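Notas para la charla del club de robótica
Jornada de proyectos de estudiantes, 2022-09-25
Aníbal Valente

(Respirar. Botella de agua a la izquierda. Si el proyector tarda, contar lo del nombre del equipo.)

Hola a todas y a todos, gracias por venir un domingo, que ya tiene mérito. Soy Aníbal, llevo el club de robótica de la escuela Arruda y vengo a contaros en qué hemos andado metidos desde enero. El equipo se llama Woditz. Quería ser un acrónimo, lo juro, pero ya ninguno de nosotros se acuerda de qué significaban la d y la t, así que no me lo preguntéis luego en el café.

Empiezo por el encargo. La liga escolar Tullow propone cada curso una tarea de mesa, y la de este año es mover cubitos: coger uno, llevarlo a otro sitio, soltarlo sin tirar nada. Suena a cosa de párvulos, ya lo sé. Yo también lo pensé cuando leí las bases, y les dije a los chavales que en dos semanas lo teníamos. (Pausa. Aquí se ríen los que estuvieron en el club.)

La fase de clasificación se hace entera en simulador, y eso para un club como el nuestro es una maravilla. Somos 22, tenemos un aula prestada los jueves y un presupuesto que da para cables y galletas. En el simulador cada pareja tiene su propio brazo, su propia mesa y su propia cocina. Sí, cocina, ahora lo veis.

(Pasar diapositiva.)

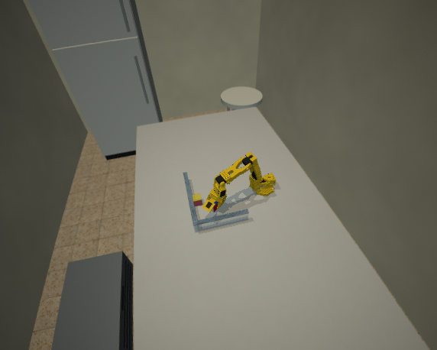

El brazo en la mesa, junto al cubo y el marco en L.

La escena la montó una pareja de tercero, y le cogieron tanto cariño a la habitación que el fondo tiene su nevera y su taburete. Les dije que para los cubos daba lo mismo y me contestaron que para ellos no. Pues muy bien, ¡se queda la nevera!

Lo que os interesa de esta diapositiva es el marco gris azulado, el que hace esquina. Para nosotros es la zona de trabajo: si el cubo está pegado a la esquina, la pinza tiene que entrar con mucho cuidado para no tocar las barras. Los primeros programas bajaban en diagonal, porque es el camino más corto y a todo el mundo le sale hacer eso, y se llevaban la barra por delante una y otra vez. Tardamos tres jueves en ponernos de acuerdo en algo tan sencillo como «primero te colocas encima, luego bajas recto».

(Si hay gente de primaria en la sala: hacer el gesto con el brazo. Codo arriba, mano colgando. Funciona siempre.)

Un detalle para quien quiera repetirlo en su centro: nosotros escribimos cada movimiento en una hoja antes de teclear nada. Encima, abajo, cerrar, arriba, girar, abajo, abrir. En papel, con lápiz. Al principio protestan muchísimo, y luego son ellos los que te piden la hoja.

Bueno, y entonces llegó el segundo cubo. (Suspiro teatral.)
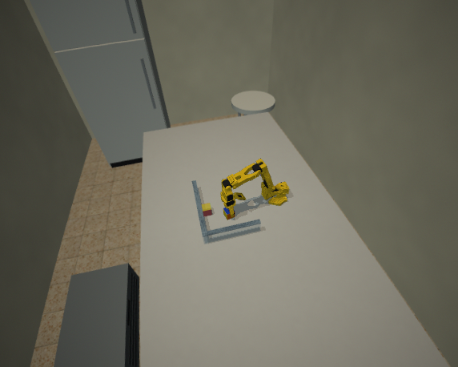
Dos cubos dentro de la zona: uno en la punta de la pinza y el otro cerca de la barra larga.

Con dos cubos cambia todo. Con uno solo puedes ser un poco chapucero y no pasa nada; en cuanto hay otro al lado, la pinza ocupa un espacio que no habías contado. Fijaos en el poco hueco de mesa que queda entre los dos. Ahí los chavales descubrieron que los dedos abiertos son más anchos que los dedos cerrados, cosa que parece de Perogrullo hasta que te pasas una tarde entera buscando el fallo en el código y el fallo era ese.

También nos peleamos con la orientación. Los cubos tienen caras de colores distintos y en el cuaderno apuntábamos cosas como «agarrar por la amarilla», y a la semana siguiente el cubo aparecía girado y la nota no valía para nada. Ahora apuntamos ángulos. Umar, que es como llamamos a nuestro programita de registro (otro nombre sin explicación, lo siento), guarda cada intento con su ángulo y su resultado. Llevamos casi 1.000 intentos guardados, y de la última tanda, que fueron 178, fallaron 31. Para mí es un resultado estupendo, aunque la pareja que programó esa tanda puso cara de funeral.

(No enrollarse con las estadísticas. Si preguntan, enseñar la hoja al final.)

Y vamos con la parte que más les gusta a ellos, que es la de la bandeja.

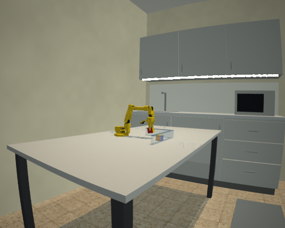
El brazo con el bloque rojo en la pinza, encima de la bandeja transparente.

Aquí cambiamos de punto de vista, desde abajo, con la cocina detrás. Lo del microondas y los cajones ya ni lo comento. Mirar la mesa desde un lado nos vino de perlas para una cosa: ver la altura. Desde arriba cuesta mucho saber cuánto le falta al bloque para llegar a la bandeja, y con las paredes transparentes todavía más. Desde este ángulo lo ves enseguida y discutes menos.

La regla del club es no abrir nunca la pinza hasta haber bajado del todo. Hay quien la abre antes por ganar tiempo, y cada vez que alguien lo intenta hacemos apuestas con las galletas. Yo he perdido bastantes, que conste.

Qué nos falta: la recolocación cuando el agarre sale torcido. Ahora mismo, si el cubo se queda mal cogido, el programa sigue tan feliz como si nada. Hay dos propuestas sobre la mesa, una es soltar y repetir, la otra corregir el giro en el aire, y las dos parejas que las defienden no se ponen de acuerdo, así que vamos a probar las dos con la misma tanda de posiciones y a ver qué dice Umar.

(Mirar el reloj. Si quedan menos de cinco minutos, saltar lo de los horarios.)

Los horarios: jueves por la tarde, aula de tecnología, primera planta. No hace falta saber programar para apuntarse. Traed un lápiz y ganas de discutir. Los de cuarto se encargan de recibir a los nuevos y les enseñan la hoja de movimientos el primer día.

Y ya está, ahora preguntas. (Repetir la pregunta en voz alta, que al fondo no se oye.)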